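Vudo bowl-and-plate benchmark — FAQ

Updated June 2019. Short answers, we're in the middle of a release. Mail the list if something's missing.

What is Vudo?

A simulated tabletop benchmark for two-handed manipulation, made at the Drurkton lab. You train a policy on demos, we give you the scenes and the scoring script. Everything runs in sim. No hardware needed.

What's the method in the paper?

Called Bjarnason in the code, same thing as "staged cloning" in the text. Plain behavior cloning, but the policy also predicts which stage of the task it's in. Stage labels come from gripper open/close events in the demos. Nobody labels by hand.

How many demos?

400 per task. Collected by teleop in the simulator. Fewer works, badly — see the ablation table.

What's the headline number?

82 percent success on bowl stacking, held-out start positions. Plain cloning with the same demos does a lot worse. Plate tasks are harder for both and we don't have a final number yet, so please dont quote the one from the poster.

What does a scene look like?

Cabinet on the left of the table, bowls next to it, a plate, two robot hands. Object positions get shuffled a bit at reset, the cabinet stays put. Lighting is fixed in this release. 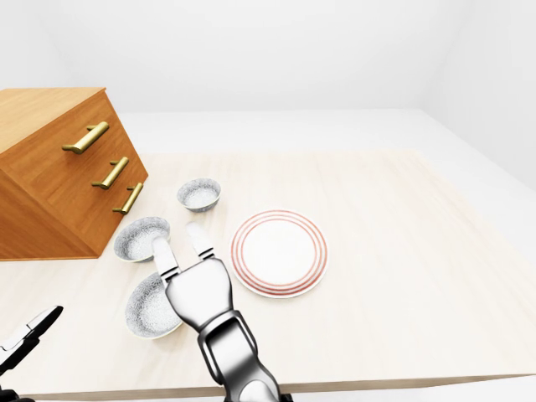
Bowl stacking, simulator render. Right hand at the bowls, fingers spread.

Do the drawers matter?

Not for stacking. The cabinet is there as an obstacle and for the put-away tasks, which ship in September. The handles have collision geometry already, so a sloppy left hand can snag on them. Counts as a normal failure, episode keeps going until timeout.

Why two fingers on each hand?

Cheaper contacts. We tried a fuller hand early on and the solver was crawling. Might come back to it.

How is success scored?

All bowls stacked, hands clear, nothing moving for 2 seconds. Checked from object poses, not from pixels. A stack that leans but stays up passes.

Can I train on state instead of images?

Yes. Set obs to "state" in the config. Report it seperately, the two are not comparable.

How long does training take?

About 8 hours on one decent GPU for the image policy. State policy is much quicker.

My stage predictor gets stuck on stage one. Bug?

Probably the gripper threshold. The default was tuned for the bowls, thin rims, so the hand closes nearly all the way. Thicker objects never cross it. Lower the threshold and rebuild the labels.

Does it transfer to a real robot?

Don't know. Not tested. The Vulluvberg group has asked for the policy weights and we'll link whatever they publish.

Can I add my own objects?

Yes, drop the mesh in the assets folder and add an entry to the scene file. Check the mass — the importer defaults to something silly if you leave it blank.

License?

Code and demos are free for research use. Commercial, write to us first.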